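Home Talks Articles About Contact

We use cookies to remember your language. Accept Settings

Speaker notes: After a work injury, the first weeks
Svend Riis, Saturday session, Rustad hall

Good morning. Thank the hosts. Say that I speak in general and cannot judge a single case from the stage.

Start with the Kuvwood matter. A worker hurt his wrist on the packing line in February. He told his shift leader by mouth and went home. The written report came much later, and the insurer asked why. Pause here.

Point one: write it down the same day. Time, place, which task, who was near. Keep a copy for yourself. An e-mail to your own address is good enough.

Point two: the doctor. Tell the doctor that it happened at work, and ask that this is written in the record. In the Kuvwood file this one sentence was missing, and we used 642 dollars to get a later statement.
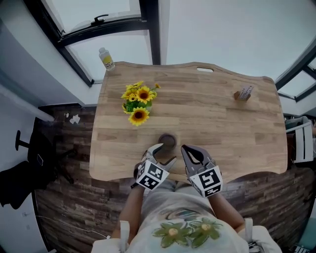

Seated work with both hands at a light wood table.

Point three: small costs. Parking, bandages, bus tickets. My client at Ullier kept every receipt in a shoe box and the sum was 2759 dollars. The first offer had covered 1628 of it. Show the two numbers on the board and let people look.

Point four: do not sign a release in a hurry. Ask for the paper, take it home, read it with another person. If the deadline is 60 days, mark it in the calendar on the first day.

Questions. If somebody asks about the Zuvano settlement, I cannot discuss the amount.

Related
What to bring to a first meeting
Repetitive strain and notice to the employer
Reading a release form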